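Notes for session 4: sorting small stuff into open bins

Okay, so last time we got a bit stuck on labels and ran out of time for the part I like best, the bins themselves. I'm writing this up properly because Melati Lubis asked for something she could take back to the stockroom at Paltness, and my whiteboard scrawl wasn't going to cut it.

Start with the surface. I put a patterned sheet down before I sort anything, partly because I like it (leaves and flowers, always) and partly because little things don't skid on it the way they do on a bare table. If you find your pattern is so busy that you lose a paper clip in it, go plainer. Stuart Sowerby uses an old pillowcase and swears by it.

Next, the bins. Open tops, no lids! I know lids look neater. But a lid is one more thing to put down somewhere, and by the third bin you've got a pile of lids and nowhere to work. Set the bins in a slanted row so each one has a corner you can get at, and pick colors you can tell apart at a glance. Two the same color is fine if there's a different one in between.

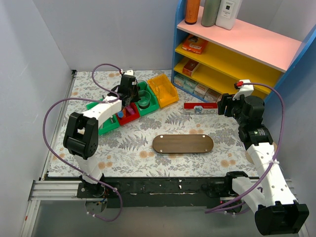 Now, what goes in with what. Most of you wanted to sort by type, and for a big collection that's right. For a drawerful of odds and ends I'd sort by size first. Tiny things get their own bin, otherwise they slide under everything else and you won't see them again until you tip the whole lot out. Bowls and other round things can share, but check underneath them before you call a bin finished.

Clear things are the real nuisance. A see-through cup or dish in a bright bin more or less vanishes, especially under overhead light, and you end up dropping something on top of it. Two ways around this:

- keep all the clear pieces together in one bin and remember which one
- stick a scrap of masking tape on the rim (ugly, works fine)

Long flat boxes don't belong in bins at all. Lay them alongside, printed side up so you can read them, and deal with them last. Agnese Liepiņa asked whether you can stand them on end to save room. You can, if you enjoy picking them up off the floor.

**Counting.** Don't count while you sort. I mean it. Howard Parsons did the Sugden cupboard with me in July, 343 pieces, and the only reason we got the same number twice was that we sorted first and then counted one bin at a time with a pencil tally. The big Trorkine clear-out was 1,904 pieces and took us almost 86 hours between us, so please don't start with one of those.

**For next time:** pick one drawer at home. One! Sort it into no more than 4 bins, leave it a week, and write down which bin you kept going back to. Shirley Ashworth is bringing the shallow trays from Stora so we can try those against the deep ones. Bring your own masking tape, mine keeps walking off.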